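5 October 2023

Home late. Feet killing me. Writing this fast before I lose the thread because I said I'd keep a record of bargaining and then skipped most of last week.

So. The 25 minutes. That's all anyone talked about today. Clornevov wants us at the lockers and logged in to Traleck and through the handover before the shift starts, and the shift starts on paper when the bell goes. 25 minutes a day, unpaid, since the May roster came in. Before that it was just a quick yarn with whoever you were taking over from. Now it's a form. You sign the form. The form has a time on it! I keep saying this. They've built us our own evidence and they still argue it's voluntary.

Meeting was in the upstairs room again, the one with the fan that clicks. Ngọc Tô for the company, plus a bloke from the Ovis side who never gave his name and ate mints the whole way through. Our side me, Ngọc Trình, and Dell from nights who'd come straight off shift and was grey in the face. I'd asked for the meeting to be on paid time for Dell. Got told they'd "look at it." Wrote that down. Dell wrote it down too, then wrote a word next to it I won't repeat.

The offer: 2 per cent and a one-off payment of $1,000, and in return we drop the handover claim for the life of the agreement. Not just going forward, the back pay as well. Ngọc Tô read it out nicely. She is nice, thats the trouble. She asked after my mum first.

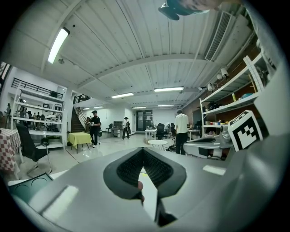

Grippers up close, black finger pad with the ridges.

I didn't say anything for a bit. Trình (going to call them Trình and Tô, two Ngọcs is doing my head in) asked was the thousand before or after tax. Before. Asked did the Ovis casuals get it. Long pause, mints rattling. No. "Separate employer." Right. Same lockers, same form, same bell, same supervisor yelling, but separate employer when there's money going.

That was where I got cross. Went red, felt it in my ears. Said something like, you can't buy our back pay with a payment half the floor doesn't get. Tô said the Ovis people have their own arrangements. I said what arrangements, they find out their shifts by text. The mint bloke said the texts were popular. Dell laughed out loud, then had to pretend to cough.

Lunch. Went over to Kiều for rolls because the canteen was doing the curry again. Sat out on the milk crates in the sun. Trình did the sums on the back of the bag, what the handover comes to over a year for a level two, and it's well over the thousand, even before you touch penalty rates. I said we need that on one sheet of paper, big print, no slogans. People are sick of slogans. I'm sick of slogans. Just your hours, your rate, what you're owed, what they're offering.

Trình wants to go harder and I get it. Wants to have everyone turn up at the lockers exactly on the bell, not a second before, and see what the morning looks like. My worry is the casuals. A permanent can do that and get a stern chat. An Ovis casual does that and there's just no text the next day. No sacking, nothing to appeal, nothing to point at. So unless we've got something in writing about rostering for them first I don't want to ask it of them. We went round this twice. Not a fight. A bit of a fight.

Dell's view, mouth full: ask them. They're grown ups. Which, yes. Fair. I do that thing where I decide on behalf of people what's too risky for them. Need to watch it.

Afternoon session was short. We put back a counter: drop the one-off, pay the handover as worked time from now, back pay to May for everyone who signed a form, whoever's name is on the payslip. Tô said she had no authority on the last bit. I said who does. She said she'd take it away. We asked for a date. No date. I wrote "no date" and underlined it hard enough to go through the page.

Then clause 12, the consultation one, which I'd half forgotten was on the list. They want to change "agree" to "discuss". One word! They had it in a table with all the other tidy-ups, fixing the spelling of rostering and so on, and there it was sitting between two commas. Trình spotted it. Lovely moment. Tô said it was for consistency. With what, I said. She had a look and didn't know either and I think that was real, I think somebody upstairs drafted it and sent her in with it. 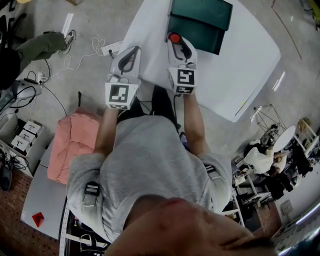

What consultation means on our floor at the moment is a noticeboard and a box. New gear gets picked, new roster gets picked, new form gets picked, then we're invited to comment. I want the say before. That's the claim I'd actualy keep if I could only keep one, more than the handover money, and I know that isn't popular. Whatever you're asking people to do with their bodies all day, ask them first. Somebody leaning right over a big white table with a gripper in each hand and the cables trailing back toward them is going to have opinions on cable length and table height that no manager would come up with. Same with us and the scanners. Same with the handover form. Ten minutes with Dell before they printed it and half this mess wouldn't exist.

Bus home. Read the old agreement again on my phone, the whole thing, missed my stop. There's a line on page whatever that says time spent "at the direction of the employer" is time worked. Been there for years. Traleck sends the reminder, the reminder says you must be logged in by. Must. If must isn't a direction I don't know what is. Took a screenshot. Sent to Trình, who sent back a row of exclamation marks and then a thumbs up and then "go to bed".

Not going to bed. Things to do before the next one, whenever that is:

Get the sheet done. Trish next door has the good printer.
Ask the Ovis lot, properly, in person. Not via me guessing.
Screenshot of the reminder from someone on every shift, so they can't say it's one crew's setting.
Reply to the organiser, I owe her two emails. She'll want membership numbers. We had 441 on the roll for the site last I saw and it's gone up since, handover did that, nothing I did.
Find out who wrote the clause 12 table.

Also, note to self, stop apologising at the start of sentences in that room. Trình counted for me and wouldn't tell me the total.

Bit flat tonight. It's not a bad offer if you're short this month and plenty are. Old mate on dock four told me straight out he'd take the thousand tomorrow, his rego's due and the fridge has carked it. I had no answer to that. I said I understood and I did. If it goes to a vote like that it could get up, and then that's that, we wear it. But I want people voting with the sheet in their hand. And I want the casuals in the room even if they don't get a vote, so everyone has to look at them.

Mum rang. Told her Tô asked after her. She said oh that's nice. It is nice. Annoying.

Washing still on the line, its going to rain.

Comments

nightcrew_pat: That Must line is gold. We get the same reminder on nights, will screenshot mine tomorrow and send it through.

Jen W: Went through the same at my old place, they swapped "agree" for "consult" and we didn't notice for a year. Good on whoever spotted it. Don't let it go for a bit more money.

Robbo: I'd still take the thousand, sorry mate. Some of us can't wait on a maybe.

Jen W: @Robbo fair enough, but do the sum first. It's your own hours.

coastal_ange: I'm agency (not yours). If your lot came and asked me straight I'd say yes to the bell thing. Being left out of it for my own good is worse.

Contact | Older entries | © the author, please ask before reposting | Back to top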